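Blog > Vie d'atelier > Le pliage et nous

Le robot plie, et moi je fais quoi ?

Publié le 18 novembre 2021 par la plieuse du fond

Bon, on m'a demandé dix fois en commentaires comment ça se passait avec la machine, alors je m'y mets (avec un thé, il fait nuit à cinq heures et j'ai mal aux épaules).

Pour celles et ceux qui débarquent : je travaille chez Barno, on fait du linge et des vêtements de travail en location, lavage compris. Depuis le mois d'avril, on a un bras Bimix à la table trois. Il plie des tee-shirts. Enfin, il apprend à plier des tee-shirts, et c'est toute la nuance !

Avant, à cette table, on était deux, et on sortait 165 pièces à l'heure quand le sèche-linge suivait. Le bras, lui, en est à 70. Les premières semaines on rigolait bien, je ne vais pas mentir. Il attrapait une manche, il tirait, il reposait tout en boule, et il recommençait avec un sérieux de notaire. Maintenant on rigole moins, parce qu'il s'améliore et qu'il ne s'arrête pas pour déjeuner.

Ce qui me fascine, c'est le temps qu'il passe sur un seul pli. Moi je plie sans regarder, je pense à mes courses. Lui, il vient pincer le tissu du bout de ses deux doigts noirs, il rabat un côté, et il faut encore s'occuper de tout ce qui est resté froissé en face.
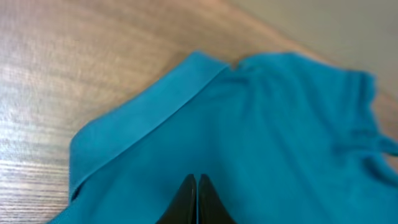 Ce qui a changé pour nous

D'abord, mon poste. Je ne plie plus qu'une demi-journée. Le reste du temps je prépare : j'étale les pièces, je retourne celles qui arrivent à l'envers, j'écarte les tachées. Et je corrige ! Quand un pli part de travers, je reprends à la main et je note le défaut sur la tablette. On m'a collé un titre pour ça, « référente pliage », avec une petite prime. Petite, hein.

Ensuite, le bruit. Je m'attendais à pire. C'est un ronronnement, et puis des petits silences où on se demande s'il réfléchit ou s'il est en panne.

Et puis l'ambiance, et là c'est plus compliqué. Ma collègue de table est passée à l'expédition. Elle l'a demandé, elle est contente, mais on papotait huit heures par jour et ça me manque. Essayez de raconter votre week-end à un bras articulé... La direction nous a promis qu'il n'y aurait pas de départ forcé. Je veux bien le croire, mais deux contrats d'été n'ont pas été renouvelés à la rentrée, et à la pause café tout le monde a fait le rapprochement.

Côté positif, mes poignets. J'avais une tendinite qui revenait chaque hiver, et pour l'instant rien. Je touche du bois.

On nous annonce un objectif de 114 pièces à l'heure pour le printemps. Mon pari perso c'est qu'il y arrivera sur les tee-shirts et qu'il se cassera les dents sur les blouses à pressions. Si vous bossez dans un atelier équipé, dites-moi comment vous vous êtes organisés, surtout pour les pauses. Chez nous, ce n'est toujours pas réglé.

À lire aussi
Yazıcı, l'étiqueteuse qui n'aime pas l'humidité
J'ai testé les semelles Plerent pendant un mois debout
Draps-housses : ma méthode, et tant pis pour les puristes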